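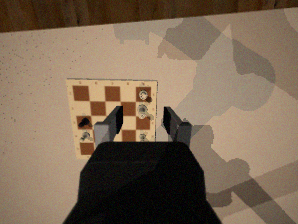
*Gripper's-eye view in Clesard, fingers open over the small board.*

# Come drive a robot arm around a chessboard with us

11 Jan 2023

Hi! I run the Clesard study at the Skaltness lab, and I'm looking for 23 people who'd like to spend an afternoon or two moving chess pieces with a robot arm that doesn't physically exist. It's all simulated, you can do it from your own kitchen, and you don't need to be any good at chess (I'm certainly not).

## What we're up to

We train arms to follow short written instructions, things like "move the black piece one square toward the whiteboard." The training data comes from people steering the arm by hand, and for years the usual way to collect it has been to ask for clean runs: go straight to the piece, grab it, put it down, done. Our first batch was collected exactly like that. We had 800 clean runs, and the trained policy looked great right up until it missed a grasp. Then it just sort of hovered there, because it had never seen a person miss.

So last fall we tried something a bit rude. Partway through a run, we nudged the arm off course by a small random amount and let the person fix it. Only 50 of those bumped runs, mixed in with the clean ones, and the policy started going back for a second try after a miss. It doesn't always get the piece – it's still clumsy with the short ones – but it keeps trying, and I was so pleased that I walked down the hall and made people come look.

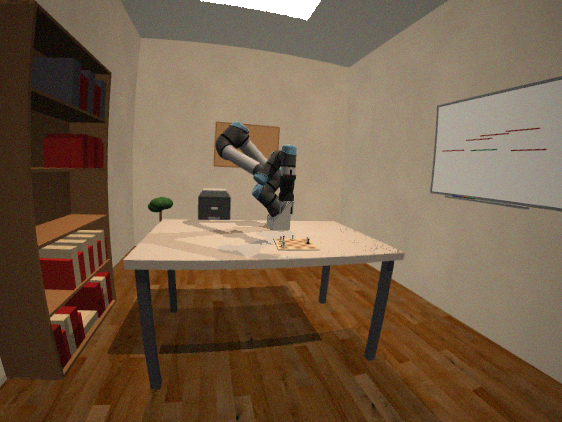 *The Clesard room: arm folded on its pedestal, board on the table.*

The trouble is that all of those bumped runs came from people in our own group, and we've all driven this arm far too much. We fix mistakes the same way, with the same little habits. I want to know if the effect holds up when the fixing is done by people who learned the controls that morning. That's where you come in!

## What you'd be doing

You'll get a browser link and a short practice round. After that you'll see an instruction, two views of the arm (one looking in from the room, one looking down past the fingers), and you drive with a keyboard or a game controller. Every so often the arm will get bumped. Please just deal with it however feels natural, and don't restart the run.

Most of our instructions name squares, and the board is a small one, five squares across, with letters along the edge. In the down-looking view the letters come out upside down and run from E on the left to A on the right, and everybody reads them backwards for the first few minutes. Practice is there so you can get that out of your system.
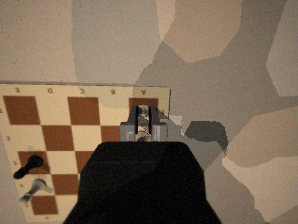
You'll also run into moments when the gripper is covering the very square you need. We've left that in on purpose. Some people back the arm off for a better look, some switch over to the room view, and some go in blind and hope, and I'd love to have all of it in the data. There's no score on the screen and I won't be watching live.

## The practical stuff

- Two sessions, both done by the end of March. You choose the times.
- Each session is 11 short tasks plus the practice round. Take breaks whenever you want.
- You need to be 18 or over, read English comfortably, and have a laptop that can handle a browser game.
- Keyboard is fine. If you own a controller, tell me which kind.
- We pay for both sessions, and the practice time counts. The amount is in the consent form, which you'll get before you agree to anything.
- We record your control inputs and what the simulated arm does. No webcam, no microphone.

If you took part in our Flavard pilot, I'm sorry, you can't do this one – you've already met the bumps. I do have a spot for you on the Magyar study later on, so write to me anyway.

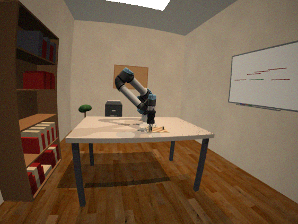
*Fingers down at the left side of the board, seen from the room.*

## Signing up

Send a note through the sign-up form on the Skaltness lab page and put "Clesard" in the subject line. Tell me two things: how much you play video games (never is a great answer, I'm short on those), and if you've driven any kind of robot or crane or drone before. I read the notes myself and try to write back within a couple of days.

Left-handed people, please do apply. Our key layout was made by a right-handed person and I'd like to hear how annoying it is.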